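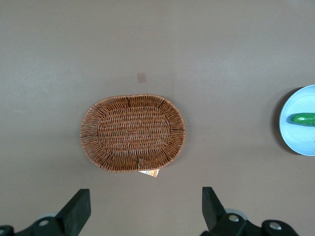
Bench tips: wrist camera and grasp software

Quick list, mostly so I stop relearning these. Add your own at the bottom.

Wicker and anything woven. Depth comes back full of holes where the strands cross. Fill small gaps before you segment, otherwise the planner thinks a basket is a pile of sticks. I close gaps up to 20 pixels in Foltden, then segment.

Oval things: fit the ellipse first, grasp across the short axis. Long axis usually wont fit the jaws anyway. For a low basket, plan a rim pinch on one side, not a full span.

Stuff at the edge of view. Don't let the planner guess the missing half of a plate. Back up, look again, merge the two views. In Plorkitby that's the "relook" flag, off by default for some reason.

Tape and stains on the table. Old marks get picked up as flat objects. Height threshold kills most of them. Or just clean the table.

Tags and cards poking out from under things: label as part of the item above until it moves. Saves a lot of silly paper grasps.

Shiny vegetables. Glare splits one cucumber into two blobs. Drop exposure a notch, turn off the overhead lamp if you can. Merge blobs with the same long direction.

Mask the fingers! They're always at the bottom of the picture, so one fixed mask for open, one for closed. Redo both after you change tips. Forgot this in April and lost an afternoon to a "black object, confidence 81" that was my own gripper.

Timing. Wait 200 ms after the arm stops before grabbing a picture. Less than that and the edges smear.

Logs: keep the last 28 runs, delete the rest. Over that the Narkby viewer crawls.

Config files. One per table, name it after the table. Libor Šimek's trick, copy the working one before you touch anyting. Yes even for one number.

Still looking for a decent way to handle frayed ends on wicker, Rusnák filter eats them but takes the rim too. Settings welcome.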